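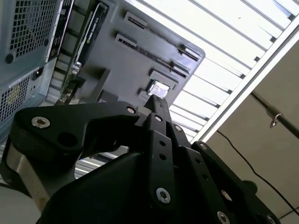
Mercedes Tamayo has spent most of the past year taking the same kind of computer apart and putting it back together. She runs data collection at Trulcombe, where a team is trying to get two robot arms to do desktop repair work: memory, processor, hard drive, power leads. The arms are steered by people. Everything the people do is recorded, and the recordings are used to train a model the company calls Mumero.

We met in March, between shifts. She had been up since five and wanted to talk about cables.

"A hard drive caddy is easy to explain," she said. "It has one shape. It goes in one way. A cable is in a different place every time you open the case, and the model has to cope with that. So we don't tidy them between runs. New operators want to tidy them. I have to stop them."

A run, in her terms, is one attempt at one task, from arms at rest to arms at rest. The target for the first phase was 3000 runs. They passed it in February and kept going, since the processor task was still short.

"People think the number is the hard part," Tamayo said. "It takes patience, but you get there. The hard part is deciding which ones to keep."

She threw out 143 runs from a single week last fall. The operators had fallen into a habit of pausing over the socket before lowering the chip. It did no harm to the part, but the model picked it up and began pausing everywhere.

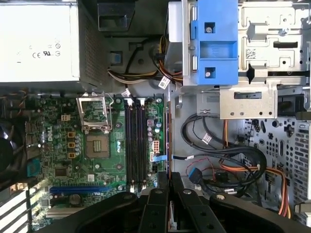 Who does the steering

Trulcombe has 6 operators on the project. Seo-ah Moon was the second one hired. She came from Florngate, a repair depot, where she replaced parts in office machines by hand for four years.

"I thought that would help more than it did," Moon said. "I know what a memory module feels like when it seats. With the arms I don't get that. I have to look for it. The latch moves, or it doesn't."

Each arm has a camera near the gripper, and there is another view from beside the table. Moon said she used to work almost entirely from the side view and now mostly uses the wrist. For the processor she uses both, and she goes slowly.

"Opening the load plate is fine. Picking up the chip is fine. Setting it down square is where I lose runs. If it's off by a little I back out and try again, and we keep that one."

Keeping the corrections was Tamayo's decision. Early on, the team saved only clean runs. The model trained on those did well until something slipped, and then it had no idea what to do next. Now a run with a mistake and a recovery gets its own label and goes into the set. A run with a mistake and no recovery goes into a separate folder that may or may not be used later.

The parts sit in a gray fixture tray beside the tower. The tray was drawn up by a small shop called Yeom, and this version replaced one that held the caddy lying flat, which left the fingers too little to grip.
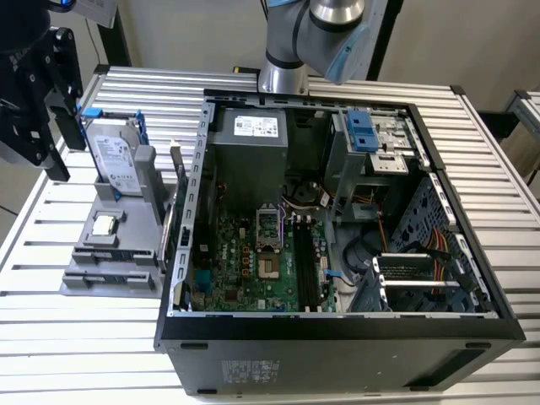 Tamayo would like to get rid of the tray altogether at some point and have parts handed over or picked from a bin. She does not expect that this year. The model can place a caddy from the tray on most attempts, she said, but she would not give a rate, because the test conditions changed twice over the winter and the figures don't compare.

I asked what she would do differently if she started again. She said she would write the labels first.

"We had 2 people labeling and they had different ideas about when a grasp begins. One said when the fingers touch, one said when they close. Both are reasonable. We had to go back through all of it."

Moon has started training new operators herself. She has them spend the first day on the caddy only, and she does not record it. On the second day she records them and makes them watch it.

"They don't like watching," she said. "I didn't either. You see how much you wander around before you commit to anything."

The next phase adds a different model of tower, with the drive cage on the other side. Tamayo has ordered several and was waiting on the delivery when we spoke. The operators will start on it as soon as the new trays arrive.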